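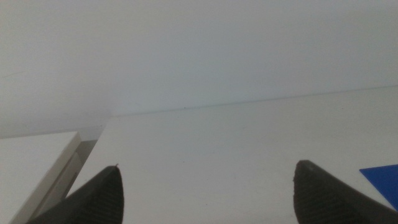

Chapter 6
Care of Gripper Fingers

A gripper holds a part with the inner faces of its fingers. On the fingers used in this chapter, those faces are finely ribbed. When the grooves fill with dust or wear flat, parts begin to slip, and operators often respond by raising the grip force. That hides the fault and loads the drive.

At the Talton plant, Urmila Tomar's crew inspects both fingers every 1,000 cycles, with the gripper wide open and nothing held. Look at the tips first – a light speck on a dark finger may be debris or a small chip. Brush it. If it stays, treat it as a chip and log it. Fingers are replaced in pairs at 3,000 cycles.

Section 6.1 covers lockout and cleaning. Section 6.2 covers removing the fingers and setting the open position again.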